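Consumer Product Notes
June 9, 2020

Children's Bicycle Helmets: Revised Buying Guidance for Families

The Lelmont Family Safety Office has updated its guidance on bicycle and scooter helmets for children. The revision replaces the sheet issued last November and applies to all households taking part in the Endimlow helmet exchange.
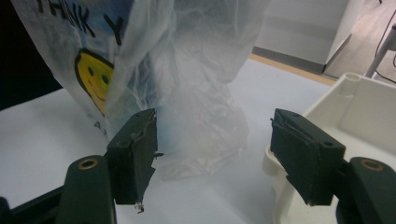
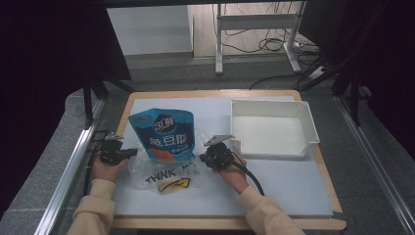 Choosing the Correct Size

Measure the head just above the eyebrows with a soft tape and compare the result with the chart supplied by the manufacturer. Age ranges printed on a box are a poor guide. A helmet should sit level, two finger widths above the brow, and should stay in place when the child shakes his or her head with the strap unfastened.

Replacement

A helmet that has been in a fall should be replaced, even if no crack can be found. The inner foam is made to absorb a single impact. Families are also asked not to accept secondhand helmets whose history is unknown -- including those passed down from relatives.

Exchange Program

During the past season the office received 1471 helmets and returned 256 of them to use after inspection. The remainder were withdrawn. Vouchers worth $40 are available to eligible households and may be redeemed at the Hoekstra and Plavby stores. There is a limit of 2 vouchers per household.

Applications are accepted by mail or at the front desk. Please include proof of residence and the age of each child. Vouchers cannot be applied to earlier purchases, and they may not be combined with other store discounts.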